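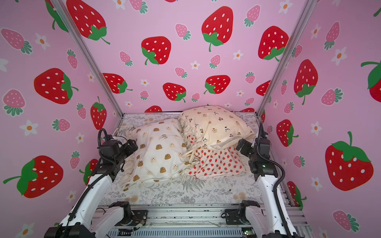
Home | Ask | Topics | Chores & Machines | Sign in

Can a machine make a bed yet?

My sister-in-law sent me a clip of two arms tidying pillows and now she's sure we'll all have one in a couple of years. I do the rooms at a guest house in Urkdale, 28 beds, and my back would love it. But I've heard this before. Is anything for sale that does a real bed, sheets and all?
Jirley, March 21, 2023

Print this page | E-mail this page

No. What gets shown is mostly a very small bed with the arms bolted down right next to it. Arms like that can't walk around a queen, lift the mattress corner or get past the nightstand. Cloth is the hard part anyway. A pillow with ties hanging off the case is a different shape every time you put it down, and a fitted sheet is worse. Ask whoever is selling it how many tries the clip took, and if a person was steering. I asked that at a trade show in February and got a brochure.
Rurnard

I wouldn't be quite that harsh. Our laundry has a folder that does over 200 flat sheets in a shift and I'd hate to give it back. But you feed it by hand, it only does flat stuff, and it jams on anything with a zipper or a drawstring - so pillowcases still go to the table. It's a good machine for one job. Making the bed is about ten jobs. For your back, try raising the bed frames and getting lighter comforters. We spent $80 on risers for the two worst rooms and they helped more than any gadget.
Vũ

my robot vacuum can't get over the bath mat so good luck
urk302

Print this page | E-mail this page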